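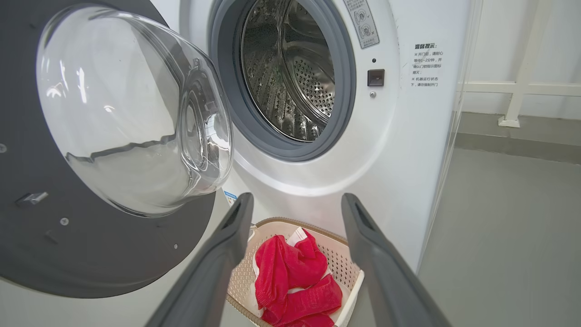
Prusto Releases Fall Count Results for Tundra Swans at Ehlers Marsh

EHLERS MARSH, November 30, 2020 – The Prusto Wetland Trust has published the results of its fall survey of tundra swans fitted with neck collars. Observers confirmed 76 collared swans at the marsh during the survey period, which opened in September and closed when ice covered the north basin.

Of the collared birds, 17 were adults returning with young of the year. The remaining birds were single adults, pairs without young, and subadults in mixed flocks. A collar code was entered as confirmed only when it was read by two observers independently or recorded clearly through a spotting scope.

The survey was designed to measure stopover duration, meaning the number of days a swan remains at a site before continuing its migration. Median stopover for family groups was 17 days. Median stopover for adults without young was 8 days. Family groups also fed closer to shore, mainly in beds of sago pondweed in the shallow south basin.

"Cygnets feed less efficiently than adults and need more time to put on fat," said Nele Brandes, survey coordinator for the Prusto Wetland Trust. "The difference in stopover was expected. The strong preference for the south basin was larger than our earlier counts suggested, and it has consequences for how water levels are set."

Water in the south basin is controlled by a gate at Kukalik Dike. Swans feed by reaching down with the neck or tipping forward, and tubers become hard to reach when the water is too deep. Under the current schedule the gate is closed at the start of fall, and the level rises through the main feeding period. The Trust recommends that closure be delayed until most family groups have left – a change that would require no new equipment.

Three collared birds were later reported from Zindari Bay, the next staging area on the route. All 3 had been recorded at Ehlers Marsh earlier in the season. Reports from wintering areas are still being received and will be added to the data set as codes are checked.

Members of the public who see a collared swan are asked to note the collar color, the code, the location, and whether the bird is accompanied by gray-plumaged young. Codes are read from the bottom of the collar upward. Observers should stay on marked trails and should not approach feeding or roosting birds to obtain a reading.

The full report, including daily counts and basin maps, is available from the Trust on request.

Contact: Nele Brandes, Survey Coordinator, Prusto Wetland Trust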